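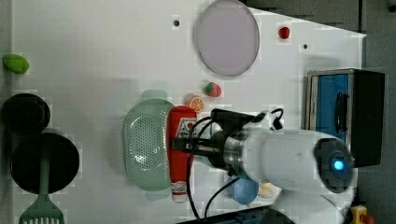
From: Mirjam Dierckx
To: cell-ops list
Subject: Re: gripper holding force drops mid-transfer, bottle task

Amrit Lévesque wrote:

> Seeing an intermittent drop on the ketchup bottle. Grasp closes
> normally, lift is fine, then the bottle slips during the wrist
> rotation. 4 drops in 200 cycles, all on the same arm. No fault
> raised, status light stays blue. Fingers were cleaned before
> the run. Is this the Soltix driver again?

Not the driver, as far as I can tell. I went through your logs with Teodora this afternoon. In all 4 cases the force reading goes flat for 31 ms just after the wrist starts to turn, then comes back at a lower value. The controller treats the flat section as a valid sample and holds the last current command, so no fault is raised.

That looks like the gripper cable. The loop off the top of the gripper is long enough to swing, and with the wrist past 91 degrees it pulls on the connector. I could reproduce the flat reading by hand, arm stopped and brakes on, by tugging the loop toward the table. Swapping in the spare cable made no difference until I also re-routed it, so I would not blame the cable itself yet.

For now:

1. Limit wrist rotation to 80 percent of the current speed on that arm.
2. Add a clip at the wrist section and take up the slack. Leave enough for full travel.
3. Turn on the stale-sample check in the Rullonar config. It is off by default. With it on, a frozen reading trips a protective stop.

Item 3 matters most. A dropped ketchup bottle is harmless, but the same program runs the pan task — and a pan coming loose in mid-swing is a reportable event under our site rules. Please keep the pan task disabled until the check is on.

Dragica has the clips. I still need the log from the second drop with timestamps intact; the copy you attached was truncated.

Mirjam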